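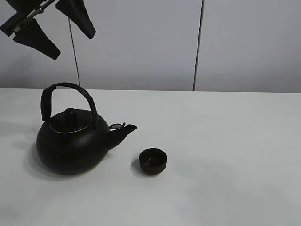 **Furnon 项目 · 末端与抓取小组 · 工作记录本**

2023-04-05 周三 外出:Ponex 开放日,MacKinnon 楼一层

上午去的,下午回来补记。趁还记得先写下来,顺序有点乱,周会前再理。

去之前的问题写在前一页:他们 March 那份简报里说“日常器皿操作已达 100% 成功率”,我们想知道这个 100 的分母是什么。结论先放这儿:没问出来。讲解的人说分母“按任务阶段统计”,再问阶段怎么分,回答是之后发材料。材料到今晚还没收到。

## 现场

演示任务是提壶倒茶。黑色提梁茶壶,旁边一只没把手的小黑杯,白桌面,灰墙。流程按他们自己的说法:移到壶上方,下降,夹提梁,提起,倾斜,回放。控制软件叫 Hukance,据说是自研,屏幕上只给观众看了状态条,看不到力曲线,也看不到规划出来的轨迹。

开场前问了一句壶里有没有水。没有。理由是场馆不让在电气设备旁边放液体。这个理由我接受,但是“倒茶”两个字就应该从海报上拿掉,现在能验证的最多是“提壶并倾斜”。空壶和半壶水完全是两回事:重心会跑,倾斜以后液面一动,提梁上的力矩跟着变,夹得不够紧就在指面里转。我们自己去年吃过这个亏,记录在上一本里。

壶和杯的起始位置每轮由工作人员手摆。桌上没有贴定位标记,但摆的人动作很熟,几轮下来位置差别不大。问能不能由观众来摆,答复是“可以小范围挪动”。有人把壶转了一个角度,壶嘴偏向观众这边,那一轮夹爪停在上方等了很久才下去。等的时候讲解词没停过,一直在讲训练数据规模:2697 条示教。听起来不少,可是问到里面有几种壶,对方说主要就是这一把。那这个数字我认为参考价值有限。

壶的选择也值得说两句。高提梁,中间空当大,夹爪可以从侧面进,容错本来就好。换成侧把壶或者没有提梁的盖碗,整套接近策略都得改。另外这把壶和杯子都是黑的,桌子是白的,分割这一步几乎白送。黑指面碰上黑提梁倒是有点难度,接触前最后那一小段靠视觉应该分不太清,我猜是靠电流或者位置误差判断夹到没有。猜的,没得到确认。

## 我看到的几轮

站在围栏边从头看到尾的一共 6 轮,其余的被人挡住,不算。

- 第一轮:顺利,提、倾、放都做完。放回时有一下轻磕。
- 第二轮:同上,磕的声音更大一点。
- 第三轮:壶被转过角度的那次。等很久,之后夹住,但没有倾斜,直接放回。讲解说“系统判断不适合继续”。算成功还是算失败?他们的人鼓掌了。
- 第四轮:下降到一半人工按停,重来。原因没讲。
- 第五轮:顺利。
- 第六轮:顺利,倾斜幅度看着比前面的小。

按我的标准,有 2 轮不能算成功(第三、第四)。按他们“任务阶段”的算法,第三轮大概可以拆成接近成功、夹持成功、放回成功,只有倾斜“未触发”。这样拆的话 100% 就不奇怪了。以后我们自己写报告不要这么拆,要拆也得把分母写在同一行。

## 腕部画面

旁边有一块屏幕放腕部相机的画面,我在那儿站的时间比看机械臂还久。

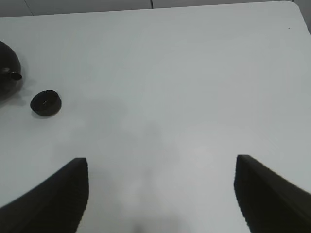 *腕部相机视角,夹爪张开未夹物,左侧的深色圆形器物只进来一部分。*

几点:

1. 两根手指占掉画面下沿不少面积,指内侧有细密的横竖分不太清的纹,近处发虚。我们的布置也有这个毛病,不能光说人家。
2. 这个角度下目标偏在左边,壶身看不全,提梁更谈不上。如果接近阶段真像他们说的“以腕部视觉为主”,那么这种画面里它靠什么找提梁?我更相信固定相机先给了粗位姿,腕部只在末段用。问了,回答是“多视角融合”,等于没回答。
3. 桌面中间一大片软阴影,看样子是手臂和夹爪自己挡的光。白桌配深色物体,这点影子不碍事。换深色桌布就难讲了。建议我们复现时专门做一组深色桌面。
4. 没看到叠加的检测框或者掩码。屏幕上放的是原始画面还是处理前转出来的一路,不清楚。

还问了画面到控制之间的延迟。给的回答是“很低”。我在本子上画了个问号,就留着这个问号。

## 夹持
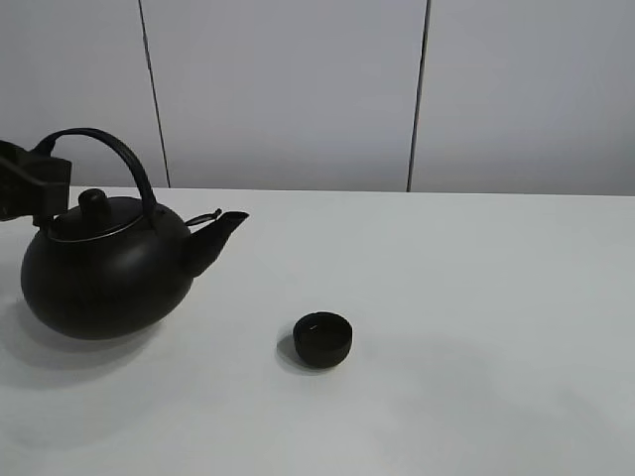 *夹爪位于提梁左侧根部,壶身略倾,壶嘴朝右,小杯在右下方。*

这个抓法我有意见。夹在提梁左侧根部附近,好处是离壶身近,提梁本身的活动(如果接头有间隙)影响小;坏处是夹点偏在重心一侧,空壶无所谓,装了水以后全靠指面摩擦去扛那个力矩。人拿这种壶一般握提梁顶上,倾斜时手腕转,重量顺着挂在手下面。机器人抓侧边,多半是因为夹爪从上面下来会和壶钮打架,或者是示教的人当时觉得侧面好够。2697 条都这么教,它自然就这么抓,谈不上它“选择了”更优的抓点。讲解词里用了“自主选择”,我不同意。

壶盖也没人提。盖子是怎么固定的,有没有粘,倾斜到多大会掉,这些在海报上一个字没有。我看的几轮里倾斜都不大,盖子没掉,说明不了问题。

壶嘴和杯口的相对位置:倾斜时壶嘴尖在杯子左上方,从围栏这边看,水平方向还差一截。真有水的话落点在哪里,我不敢说,得有侧视图或者直接倒一次。他们把“壶嘴朝向杯子”当作到位条件,我觉得太宽。至少要给一个嘴尖到杯口中心的水平偏差。

## 好的地方也记一下

免得回来被说光会挑刺。

夹爪合拢的速度控制得不错,接触提梁那一下壶身没有明显晃,比我们现在的好。指尖做成收窄的楔形,进提梁空当很方便,我们那副方头指可以考虑照这个思路磨一版。急停响应也快,第四轮按下去就停住了,没有多走。

布线收得干净。场地也给得大方,可以贴着围栏看,拍照不拦。

## 没问到的

- 100% 的分母。
- 夹持力设定值,有没有力反馈闭环。
- 换一把没见过的壶会怎样。提议用我们带去的那把试,被婉拒,说保险只覆盖现场物品。
- 放回时那声磕是高度估计偏了,还是故意松早了。
- Hukance 能不能单独授权。销售那边很热情,技术这边没接话。

## 回来要做的

- [ ] 给 Ponex 写邮件要阶段定义和原始统计表,下周三之前没回就再催一次。
- [ ] 找一把尺寸相近的提梁壶,先空壶,再半壶水,夹点分提梁顶和左侧根部两组,记滑转角。接水盘提前借。
- [ ] 每轮位置由不操作的那个人摆,摆完拍俯视照存档。
- [ ] 深色桌布一组,照明不变。
- [ ] 楔形指尖出图,先用打印件试。
- [ ] 周会上如果有人提议直接买他们的方案,把上面那几轮的记录念一遍。

补一条:出门时听见下一批观众也在问水的事,讲解的人说下午场会考虑用小珠子代替。没等,要赶车。谁下午在场的话把看到的写在这页背面。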